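第四章 控制器与卸荷电阻的安装和接线

本章适用于 Treststead 400 小型风力发电机配套的 Cerkent 充电控制器。塔杆基础、拉线和机头吊装见第三章。开始本章之前,塔杆应已立好,三相输出线应已引到室内,并且机头处于制动状态。

更换旧型号控制器的用户请先看本章末尾的“从旧型号升级”,接线顺序有改动。

4.1 开箱与清点

包装箱内应有:控制器主机、卸荷电阻箱、壁挂支架、制动开关、电池温度探头、端子保护盖、一袋紧固件和一张接线图。熔断器单独装在纸盒里,压在泡沫下面,容易随泡沫一起扔掉。

紧固件袋里有长短两种螺钉。长的用于把支架固定到墙上,短的用于把主机固定到支架上。长螺钉拧进主机背板会顶到电路板,由此造成的损坏不在保修范围内。

若有缺件,请保留外箱标签,向 Ralldale 售后登记。登记时需要提供主机侧面的序列号和购买凭证。

4.2 选择安装位置

控制器装在室内或防雨的设备间,离蓄电池越近越好,但不要装在电池正上方,也不要与铅酸电池放在同一个密闭箱体内。铅酸电池充电时会析出氢气,控制器内的继电器动作时有火花。

卸荷电阻箱在强风天会持续发热,外壳温度足以烫伤皮肤。请把它装在不可燃的墙面上,四周留出散热空间,上方不要有搁板、窗帘或电缆槽。木板墙需要先加装金属隔热板,隔热板与墙面之间留出空气层。

海边安装的用户请注意:盐雾会腐蚀裸露的铜端子。设备间若有朝海的通风口,应改到背风一侧,端子压接之后涂一层防氧化膏。

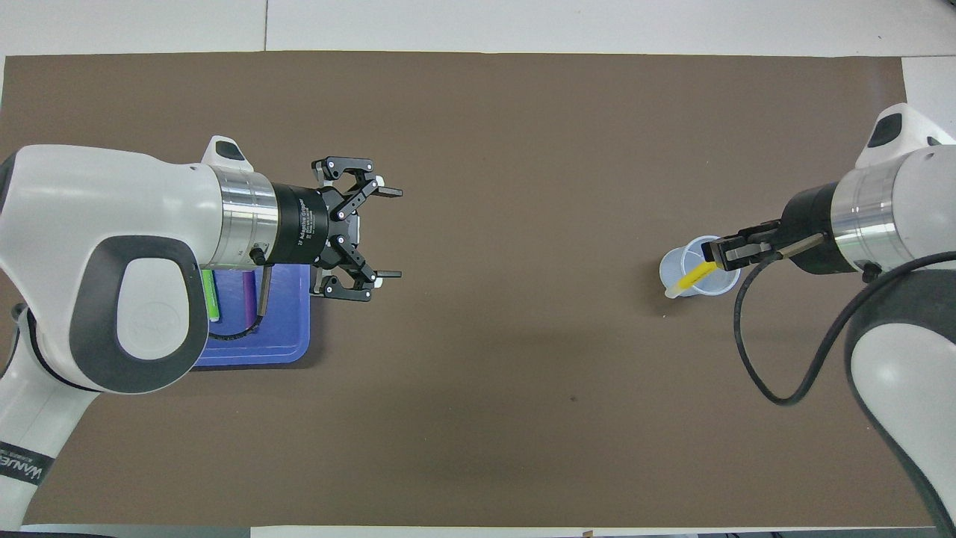
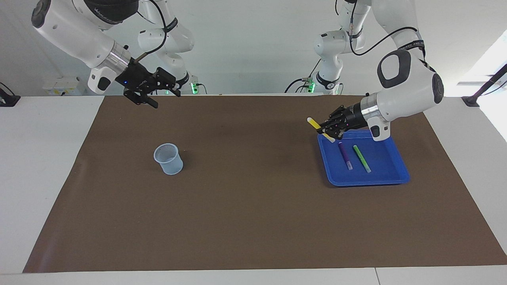 主机上墙之前,先在室内把端子排预接好,在墙上仰着头压线很容易漏掉一两股铜丝。预接需要一张平整的桌子,光线要足。桌面先铺一块大垫子,像图中白色桌面上铺的棕色垫子那样,把大部分台面盖住,主机外壳不会划伤。垫子上只放当前这一步用到的零件,其余的留在袋里。剥下来的碎铜丝要随时收走,掉进散热孔的铜丝会造成短路。

4.3 接线

警告:风力发电机只要在转,三相线上就有电,拔掉电池也一样。接线全过程中制动开关必须保持在“制动”位置,并挂上随箱的警示牌。风速较大时即使已制动,叶片仍可能缓慢转动,遇到这种天气请改日施工。

1. 将壁挂支架水平固定在墙上,挂上主机,从下方拧紧两颗短螺钉。

2. 接保护地线。主机底部的接地螺柱、卸荷电阻箱外壳和塔杆接地线应汇到同一接地点。不要把燃气管或水管当作接地体。

3. 将卸荷电阻的两根线接到标有“DUMP”的端子。这两根线不分极性,使用随箱的耐热硅胶线,不要换成普通 PVC 线,也不要在线路中串接任何开关。

4. 将温度探头贴在电池侧面中部,用胶带固定,插头插入“TEMP”插座。多块电池并排时,贴在中间那一块上。

5. 确认电池主熔断器处于断开位置,再接电池线。先接负极,后接正极。正极线上的熔断器应尽量靠近电池端子。

6. 合上电池主熔断器。显示屏应点亮并显示电池电压。若无显示,立即断开并用万用表检查极性。

7. 最后接三相线。三根线不分相序,接到标有“WIND”的三个端子即可。

8. 逐一轻拉每根导线,确认没有松动,然后装上端子保护盖。

注意:拆线时顺序相反,先制动,再拆三相线,最后拆电池。电池断开而风机仍接在控制器上时,输入电压会迅速升高,可能击穿整流桥。

监测线上的小熔断器规格为 2 A,与主熔断器不能互换。

4.4 参数设置

长按“设置”键,屏幕出现闪烁的字符后松开。用上下键选择项目,短按“设置”键确认。

1. 选择电池类型。铅酸、胶体和磷酸铁锂的充电曲线不同,选错会缩短电池寿命。磷酸铁锂电池必须自带保护板。

2. 选择系统标称电压。控制器不会自动识别电压,更换电池组后要重新设置。

3. 设置卸荷起始电压。48 伏铅酸系统的出厂值为 55 V,电池厂家另有规定的以厂家数据为准。使用锂电池时,该值应低于保护板的过充断开电压,否则保护板会先动作,等同于带风断开电池。

4. 设置夜间背光。该项只影响显示屏,与充电无关。

5. 停止按键并等待屏幕返回主界面,设置自动保存。保存过程中不要断电。

与光伏板共用同一组电池时,光伏控制器单独接到电池上,不要接入本机的“WIND”端子。两台控制器的充满电压应设为一致,否则电压设得低的那一台会提前停充。

4.5 首次运行

选择风力较小的一天。一人守在制动开关旁,另一人看显示屏。

1. 检查塔杆周围无人停留,拉线张力正常。

2. 将制动开关拨到“运行”。叶片开始转动后,听机头有无摩擦声或周期性的敲击声。有异响时立即制动,不要等它自己消失。

3. 观察显示屏上的充电电流。刚起转时电流为零属正常现象,转速升到切入点以上才会有读数。

4. 按住“测试”键,控制器会短暂接通卸荷电阻,叶片转速应明显下降。松开后恢复。若转速没有变化,请制动后检查第三步的接线。

5. 再次拨到“制动”,确认叶片减速。大风中请勿突然制动,应等阵风过去再操作。

机头额定功率为 400 W,这是在额定风速下测得的数值。周围有树木或屋顶遮挡时,日常读数会低很多,并不代表设备有故障。

显示代码 413 表示卸荷回路开路。出现该代码时应立即制动风机,检查电阻线是否脱落,排除之后长按“测试”键清除。代码反复出现时,请停机并联系售后。

4.6 定期检查

运行一个月后,在制动和断电状态下重新紧固所有端子。铜线受热后会略微变松,首次复紧很重要。此后每年五月检查一次,并清除卸荷电阻箱上的灰尘和蛛网。台风或雷暴过后应加做一次,重点看接地线和浪涌保护器的指示窗,窗口变红即需更换。

检查结果请填入手册末页的记录表。保修申请需要附上该表的复印件。

从旧型号升级

旧型号 Darwish 控制器的卸荷电阻接在电池一侧,本机接在专用的“DUMP”端子上,原有的电阻线需要改接。旧电阻箱外观与新箱相近,但阻值不同,不得继续使用。旧温度探头的插头可以插进本机,读数却会偏高,请一并更换。原有的壁挂支架孔距相同,可以保留。

本章修订日期:2023-09-29
技术审核:Teodor Lie、Orysia Sirko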